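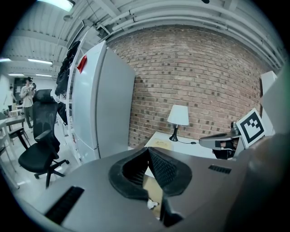
Gustness desk clearing set - read me first

Hi, and thanks for grabbing this! I'm Dace Priedītis and I look after this little collection, together with Živko Kadrić, who did most of the sorting and all of the swearing at file names. It covers one small job done over and over: getting the stuff off a desk and putting it where it goes. Papers, cardboard, booklets, crumpled bits of tissue, that sort of thing.

Version 2, last edited Jun 13, 2025.

What you get

There are 405 short clips in the folder, split into 4 batches. Each batch has its own notes file in plain text. Open the notes before you open the clips, please - I put a lot of evenings into them and they'll save you some head scratching.

Every clip covers one go at the desk. Somebody sets it up, somebody clears it, and then we start over with things in different spots. Some goes are neat and quick. Others wander a bit, and I kept those in on purpose (real desks get cleared by people who are thinking about lunch).

The room

We worked in our room at Bukunbridge, which I'm very fond of. It has a red brick wall with darker bricks scattered through it and a white desk in front. The lamp lives on the desk and stays there. It has a white shade and a black base, and its cord runs off to the right across the top, so anything you'd want to slide that way has to go over the cord or around it. I thought about taping the cord down and then didn't. If you're studying how people work around a thing that's always in the way, you'll get plenty of it.

Lighting is whatever we had. I didn't try to match it from batch to batch, and batch 3 is the darkest of the lot. 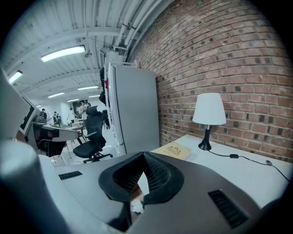 Now, what counts as clutter. We had a long talk over this and ended up with some house rules, which you'll see in the labels:

keep - stays on the desk. The lamp is always keep.
file - flat paper things somebody would want again. Booklets go here, even tatty ones.
fold - cardboard that gets flattened and stacked.
toss - tissue, scraps, torn corners.
ask - we couldn't agree.

The "ask" label is my favorite! Živko wanted to drop it and I dug in my heels. A piece of brown cardboard can be trash to one person and perfectly good packing to another, and I'd much rather you saw that we argued than have me pick a winner. If you need a clean split, just leave the ask clips out. You won't lose many.

Labels are for things on the desk only. Anything hanging up, standing on the floor or sitting along the walls is just part of the room, so don't go looking for it in the notes.

How the notes are laid out

One line per clip: clip number, batch, who cleared, what was moved, label, and a free comment. The comment is often blank. When it isn't, it's usually me grumbling. Commas inside comments will trip up a lazy import, so use the tab version if your software is fussy.

Known problems

- 8 clips in batch 2 have the wrong person in the "who" column. I know which ones, they're listed at the bottom of that batch's notes, and I'll fix them in the next version.
- "Booklet" and "leaflet" are used for the same kind of thing in batch 1. Treat them as one word.
- Tissue that ended up under something else sometimes got missed in the labels. If you spot one, send me the clip number.
- It's a single room and a single desk. Please don't tell people this shows how everybody tidies, it shows how a few of us do.

Changes since version 1

The first version went out in March with the batches in one giant pile, and several of you wrote in to complain (fair enough). I split them up, rewrote the label rules and took out duplicates. The Radulović kitchen clips have moved to a set of their own, so if your old scripts point at them, that's why they fall over.

Using it

Teaching, research, poking around for fun - all fine. Say you got it from Gustness and mention the version number. If you want to sell something built on it, write to us first at the Ivadport office and ask for either of us. Živko answers faster. I write longer replies.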